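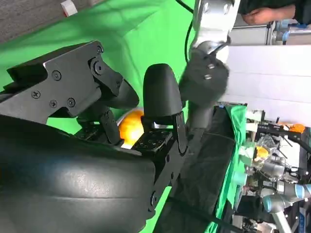 # "I used to pack the oranges. Now I worry about them professionally."

Reading time: 7 minutes

Kavinda Weerakoon has a chair with wheels and he isn't used to it. He mentions it twice before I have my coat off. For 11 years he stood at the packing tables at Pratbridge, down by the Wendport docks, putting fruit into trays and trays into boxes. Last June he moved upstairs to the handling lab run by Zurkix, the company Pratbridge hired to find out how much of that job a machine could do. His title is process technician. His mother tells people he is in computers.

"I'm in oranges," he says. "I've always been in oranges."

The lab is a crowded sort of place: green cloth hung up behind the work, black cloth over the table, and more robot arms than you would think could share a bench without somebody filing a complaint. One has a big black gripper with fat, rounded fingertips. Another has a gray hand that looks soft enough to be upholstered. I ask which one is supposed to be replacing him.

"Depends on the day. The gray one is gentler. The black one has more opinions."

His job, as he explains it, is to know what a packer knows and say it out loud. This has been harder than anybody planned for. In his first week an engineer asked him how firmly he held an orange, and he said, "Normal." She wrote that down, waited for the rest, and then asked if he could be more specific. He picked one up and stood there with it like Hamlet.

"I'd handled more fruit than anyone in that building and I had no idea what my thumb was doing," he says. "You don't think about your thumb. Then you have a meeting about your thumb. We had four."

What came out of the meetings was a list. Kavinda keeps a copy taped inside his notebook, and he reads me some of it. Roll it a little before you squeeze. Feel for the soft side and put that up. If it's heavy for its size, it goes in the good tray. If it smells wrong, stop, because there is another one near it that smells worse. The machines have made headway on the first item. Smell, he says, is on the roadmap, a word he has learned to pronounce with a straight face.

I ask about the people still downstairs. He takes longer over this one.

The line they work on is called the Gallagher, after the make of a conveyor that was scrapped before most of them were hired. When the Zurkix contract was announced, management promised that no one on the Gallagher would be let go, and Kavinda says that so far no one has been. They have also stopped hiring. Three packers left over the winter and their spots at the table are still spots at the table.

"So is that a job lost? Ask upstairs and they say no, show me the person. Ask downstairs and they point at the gap. I eat lunch with both, so I get to hear it twice."

The one machine that has gone down to the floor so far handles the easy fruit: round, firm, all of a size. Everybody agreed this was the dull part of the work and that people would be glad to be rid of it. They were, for a while. Then it dawned on them that the dull part had been the rest.

"You used to get a bad one, a squashed one, a weird one, and then ten nice ones where you could look out the window," he says. "Now the nice ones go left and you get weird ones all day. The job got more interesting, and everyone's shoulders hurt."

He took that upstairs, and something came of it. The table where the rejects land was raised, and packers now rotate off it after 10 minutes. Before, the shift lead moved people when somebody swore loudly enough. Kavinda is prouder of the 10 minutes than of anything he has done with a robot. He fought for 7 and says he'd have settled for 15.

The raise was real too, he wants that in. So are the office hours. He can go to the dentist now like a person in a movie. What he misses is being quick. On the floor his record was 600 trays in a shift, and people knew it. The marker tally stayed on a pillar until the pillar was painted.

"Up here a good day is it picks up the orange. Fine. Then we all look at the orange. Then somebody changes one thing and it doesn't pick up the orange, and we're there until six."

Does he like the machines? He considers the bench for a bit.

"I talk to them. I told the black one 'easy, easy' the other day, the way I used to say it to new kids. The new kids listened better, but they also called in sick a lot."

And does he think they'll get there, all the way down his list? He says the first half, yes, and sooner than the people on the Gallagher would like. The second half he isn't sure about, and he has noticed that whenever he adds a line to the list, the engineers look tired and he feels a bit safer. Last month he added three. One of them, he admits, he could have gotten along without.

He won't tell me which. He rolls his chair back to the bench and asks whether I want to try holding an orange. I say I'd hold it the normal way.

"Write that down," he says to the engineer.

**Comments**

**dockside_dee:** Worked the Gallagher two seasons. The 600 is true, I was next to him and it was extremely annoying.

**m.torr:** "Show me the person" is exactly what they told us at the bottling plant. Three years on there are plenty of persons to show.

**pithandpeel:** What about grapefruit? Serious question, they're a different hold.

**dockside_dee:** @pithandpeel two hands if you're new, one if you're showing off

**hallway9:** My shoulders would like to know who we write to about the 10 minutes. Ours is an hour.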